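# Teaching a robot to make porridge, one button at a time

I arrived at the Brolten robotics club with a bag of doughnuts and the vague idea that I'd be watching things fight. I'd seen the telly programmes. I wanted sparks, flipped chassis, somebody's dad shouting. What I got was a room full of teenagers staring very hard at a kitchen appliance.

"You can sit there, but please don't lean on the table," said Lukian Zhuravel, who runs the club on Saturday afternoons and has the patience of a heron. Somebody had leaned on the table the week before and they'd lost an hour putting everything back where it belonged.

The club is getting ready for the Plondwood Cup, a student contest held every August, and this year's task is breakfast. Each team's arm has to open a microwave, put a bowl in, shut the door, set the time and press start, then get the bowl out again at the end (no spilling, the judges are fierce about spilling). You get 6 minutes. There are 32 teams entered, and the Brolten lot, who call their arm Skoryk, finished nearly bottom last time in a round that was only about folding tea towels. They'd like to do better and they aren't shy about saying so!

I'd assumed the bowl would be the hard bit. Wrong. The bowl is fine, they've had the bowl sorted for ages. It's the buttons. You and I jab at a microwave half asleep and never think about how hard we're pressing, but an arm has to be told, or shown, and if it's a few millimetres too far to one side it presses the casing and sits there looking pleased with itself.

So they show it. One of the students steers the arm through the whole job by hand controller, over and over, while the laptop records what the wrist camera sees and how the joints move. Then they train on the lot and let it try on its own. The target for each button is 60 recordings. I had a go at steering and managed to miss the door release completely, twice, to warm applause.

Capucine Pruvost, who is sixteen and does most of the training runs, let me sit beside her and watch the camera view on her screen. After ten minutes I'd stopped thinking of it as a machine's view at all and was muttering "left a bit" like everyone else.
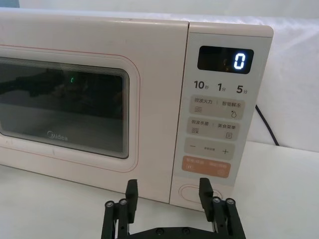 Lukian reckons the door release is where the contest will be won or lost, and told me he'd happily give up every other point on the sheet for a door that opens first time. Capucine disagrees, loudly. She thinks the start button matters more, as a team that gets the door open and then can't start the thing goes home with hardly any marks. They've been having this argument for weeks, I gather, and the rest of the club has picked sides.

The labels are in Chinese, and the younger ones have learned to read the time buttons without really meaning to. Ten seconds, one minute, five minutes. The contest wants one minute, so that's the button they practise.

I stayed for the last run of the day, with Skoryk working alone and all of us holding our breath. Door, yes. Bowl in, yes, a bit of a wobble. Door shut. Then a long hover, a press, and a beep, and the whole room went up as if we'd scored at Wembley. It took 40 seconds too long, and Lukian wrote that on the whiteboard before anyone had finished cheering.

They're back next Saturday to shave it down. I've promised more doughnuts, and I'm under strict instructions about the table.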